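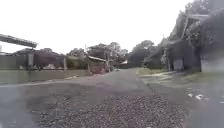 How to Submit a Season Awards Ballot

Eligible voters in the Prindum Football League choose the Most Valuable Player, the Defensive Player of the Year and the Coach of the Year by ballot at the end of each regular season. The guidance on this page applies to first-time and returning voters. It was last revised on 6 Jan 2025.

Before You Begin

Each member club holds one vote, and each accredited media outlet holds one vote. There are 14 clubs in the league. A club may not vote for its own players or coaches in any category. Voters who joined after the July registration period should confirm their status with the league office before completing a ballot.

You will need your voter number and the final statistics report. The report is published in the Sullex records system and lists the 206 players who appeared in enough games to qualify for an individual award. Players who are not on the list cannot receive votes, even if they led the league in a category for part of the season.

Step 1. Review the Statistics

Open the report and sort it by position. Passing, rushing and receiving totals are shown separately, and postseason games are excluded. A quarterback who threw for more than 2000 yards is marked with an asterisk. The mark is for reference only and carries no additional weight.

Defensive totals are compiled from the official scorer's sheets. If a figure appears to be wrong, report it to the league office before you vote. Corrections are not made once voting has closed.

Step 2. Rank Your Choices

Name three players for each player award and three coaches for the coaching award, in order of preference. A first choice receives five points, a second choice three points and a third choice one point. A ballot with a blank line is still valid – the unused points are simply not assigned.

The league does not define "most valuable." Voters may consider individual production, the strength of the schedule and the player's effect on team results. Games missed through injury may be taken into account at the voter's discretion.

Step 3. Complete the Ballot

Enter each name exactly as it appears in the report, followed by the club. Two players at Gazi and Finora share a surname and a first initial, so a full first name is required for both. Do not use nicknames or jersey numbers in place of a name.

Step 4. Submit and Confirm

Select Submit once. A confirmation number will be sent to your registered address. A ballot may be changed at any time until voting closes, and only the latest version is counted – earlier versions are deleted.

Ties

If two candidates finish level on points, the award goes to the one with more first-place votes. If they are still level, the award is shared.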